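CAPÍTULO 6

El servicio de bebidas en la restauración colectiva

Contenidos del capítulo

6.1 La bebida como parte del servicio
6.2 Clasificación de las bebidas no alcohólicas
6.3 Equipos de distribución y autoservicio
6.4 Previsión de consumo
6.5 Conservación, higiene y trazabilidad
6.6 Organización del punto de bebidas

Al finalizar el capítulo, el alumnado deberá ser capaz de:

Distinguir los principales grupos de bebidas no alcohólicas y las denominaciones con las que se comercializan.
Seleccionar el equipo de distribución adecuado a cada tipo de establecimiento.
Calcular la cantidad de bebida necesaria para un servicio a partir del número de comensales.
Aplicar los procedimientos de limpieza y registro propios del punto de bebidas.

Términos clave: néctar, zumo a partir de concentrado, ración servida, merma, rotación, punto de bebidas, primera entrada y primera salida.

6.1 La bebida como parte del servicio

En la restauración colectiva, la planificación del menú ha concentrado tradicionalmente la atención de los responsables de cocina. La bebida se consideraba un complemento y su gestión quedaba en manos del personal de sala, que reponía según lo que se iba agotando. Este planteamiento resulta insuficiente en comedores de empresa, residencias, hospitales y centros de enseñanza, donde la bebida influye en el coste por comensal, en la fluidez del servicio y en el valor nutricional de la comida.

El desayuno es el servicio en el que esta influencia se aprecia con mayor claridad. A diferencia del almuerzo, que suele contar con un plato principal en torno al cual se ordena el resto, el desayuno se compone de elementos de peso semejante: pan o cereal, un lácteo, fruta y una o varias bebidas. El comensal elige y combina. Una demora en la máquina de café o un recipiente de zumo vacío afectan al conjunto del servicio, y con frecuencia obligan a desplazar a una persona que estaba asignada a otra tarea.

A lo largo del capítulo se recurrirá al caso del comedor de la residencia Pamside, un establecimiento de tamaño medio que ofrece desayuno, almuerzo y cena en régimen de autoservicio. La residencia adquiere sus zumos y néctares al distribuidor Lim y lleva sus registros de almacén en el programa Flesow. El caso se retomará en los ejercicios finales y de nuevo en el capítulo 9, dedicado al control de costes.

6.2 Clasificación de las bebidas no alcohólicas

A efectos de almacenamiento y servicio, las bebidas no alcohólicas se agrupan en cinco familias: aguas, zumos y néctares, refrescos, bebidas lácteas y vegetales, e infusiones y cafés. Cada una plantea exigencias diferentes de temperatura, envase y manipulación.

Aguas. Comprenden el agua de consumo procedente de la red, el agua mineral natural y el agua de manantial. En la restauración colectiva se tiende a sustituir la botella individual por jarras o fuentes conectadas a la red, con la consiguiente reducción de residuos. El establecimiento debe conocer el origen del agua que sirve y revisar periódicamente los filtros, cuando los haya.

Zumos y néctares. Se entiende por zumo el producto obtenido de la parte comestible de frutas sanas y maduras, con el color, el aroma y el sabor característicos de la fruta de la que procede. El zumo a partir de concentrado se elabora restituyendo el agua extraída durante la concentración. El néctar, en cambio, admite la adición de agua y, dentro de los límites establecidos, de azúcares, miel o edulcorantes. La diferencia tiene consecuencias para la información que se facilita al comensal: un néctar no puede anunciarse como zumo en la carta ni en el rótulo del mostrador.

Refrescos. Incluyen bebidas carbonatadas y no carbonatadas, con azúcares o edulcorantes. Numerosos pliegos de contratación limitan su presencia en centros educativos y sanitarios, por lo que conviene consultar las condiciones aplicables antes de incorporarlos a la oferta.

Bebidas lácteas y vegetales. La leche pasteurizada exige refrigeración continua; la leche sometida a tratamiento UHT puede almacenarse a temperatura ambiente hasta su apertura. Las bebidas de soja, avena o almendra siguen pautas semejantes, aunque deben manipularse con utensilios separados cuando existan comensales con alergias declaradas.

Infusiones y cafés. Se preparan en el momento o se mantienen calientes en termos durante un periodo breve. La calidad del café disminuye con rapidez una vez elaborado, de modo que es preferible preparar cantidades menores con mayor frecuencia.

6.3 Equipos de distribución y autoservicio

El equipo elegido determina el ritmo de reposición y el tipo de limpieza que habrá de realizarse. Los modelos más extendidos son los siguientes.

La jarra es la solución más sencilla. Requiere poca inversión y se lava con el resto del menaje, pero su capacidad reducida obliga a una vigilancia constante. Se recomienda para el servicio en mesa y para grupos pequeños.

El dispensador de gravedad consta de un depósito y un grifo situado en su parte inferior. No necesita bombeo, y en la mayoría de los modelos las piezas se separan para su lavado. Algunos incorporan un tubo central para hielo o acumuladores de frío, que permite enfriar la bebida sin diluirla.

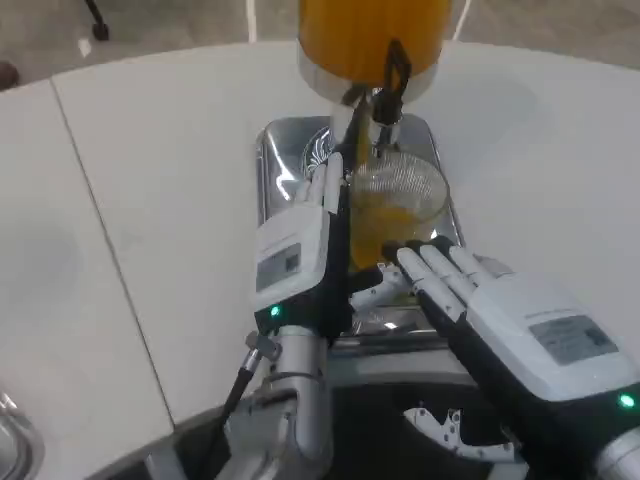

Figura 6.1. Dispensador de zumo con grifo sobre una mesa de superficie blanca.

El dispensador refrigerado dispone de un grupo de frío y, en muchos casos, de un sistema de agitación que evita la sedimentación de la pulpa. Está indicado para servicios prolongados. Su limpieza es más laboriosa y debe ajustarse a las instrucciones del fabricante, en particular las relativas a juntas y conducciones.

La máquina de mezcla instantánea combina concentrado y agua en el momento del servicio. Ofrece un gran rendimiento en poco espacio, si bien exige comprobar con regularidad la proporción de la mezcla. Una dosificación incorrecta altera el sabor y desvirtúa el cálculo de costes.

En la elección intervienen el número de comensales, la duración del servicio, la superficie disponible y la toma de agua o electricidad más próxima. También ha de valorarse la autonomía de los usuarios. En una residencia de personas mayores, por ejemplo, se preferirán grifos de palanca amplia, accesibles desde una posición sentada y situados a una altura que no obligue a levantar el brazo por encima del hombro.

6.4 Previsión de consumo

La previsión parte de tres datos: el número de comensales esperados, la proporción de ellos que elegirá cada bebida y el volumen de la ración servida. El producto de los tres proporciona el consumo teórico, al que se añade un margen de seguridad fijado por el establecimiento.

Supóngase que la residencia Pamside sirve 903 desayunos en una semana y que, según sus registros, 600 de ellos incluyen zumo. Si la ración servida es de 150 mililitros, el consumo teórico semanal se obtiene multiplicando ambas cifras:

600 raciones × 150 ml = 90 000 ml = 90 litros

A esta cantidad se sumará la merma, es decir, el producto que se adquiere y no llega a consumirse. En el servicio de zumos, la merma se debe principalmente a los restos que quedan en los depósitos al cierre, a los derrames y al producto retirado por superar el tiempo de exposición permitido. Si la residencia aplica un margen del 9 %, la compra semanal deberá cubrir 98,1 litros, cantidad que se redondeará al alza conforme al formato de envase disponible.

La previsión semanal no sustituye al seguimiento diario. El consumo de bebidas frías aumenta en los meses de calor, y las actividades organizadas por el centro pueden modificar tanto el número de comensales como la hora a la que acuden. Un registro iniciado en febrero apenas servirá de referencia para el verano si no se corrige con datos posteriores.

6.5 Conservación, higiene y trazabilidad

Los envases se colocarán en el almacén separados del suelo y de la pared, con la fecha de consumo preferente a la vista. La rotación seguirá el criterio de primera entrada y primera salida, salvo que un lote recibido con posterioridad tenga una fecha más próxima, en cuyo caso se utilizará este en primer lugar.

Una vez abierto, el zumo se mantendrá refrigerado y se consumirá en el plazo indicado en el envase. No se rellenará un depósito parcialmente vacío con producto nuevo: se retirará el recipiente y se sustituirá por otro limpio. La mezcla de lotes dificulta la trazabilidad y acorta la vida útil del conjunto.

La limpieza de los dispensadores comprende el desmontaje de las piezas extraíbles, la eliminación de restos con agua, el lavado con detergente apto para uso alimentario, el aclarado, la desinfección y el secado al aire. El grifo merece una atención especial. En su interior se acumulan azúcares y pulpa que no se desprenden con un simple enjuague, por lo que ha de desmontarse y cepillarse al término de cada jornada.

Cada operación se anotará en la hoja de registro, en la que constarán la hora, el equipo, el producto de limpieza empleado y la firma de la persona responsable. El modelo 37 del anexo documental puede utilizarse como plantilla. Los establecimientos que trabajen con programas de gestión podrán realizar la anotación en formato electrónico, siempre que se garantice la conservación de los datos.

6.6 Organización del punto de bebidas

Se denomina punto de bebidas la zona de la sala en la que el comensal se sirve por sí mismo. Su ubicación debe evitar el cruce entre quienes se dirigen a la línea de platos calientes y quienes ya han completado su bandeja. La disposición habitual sitúa los vasos al comienzo del recorrido, a continuación las bebidas frías y, en el extremo opuesto, las calientes.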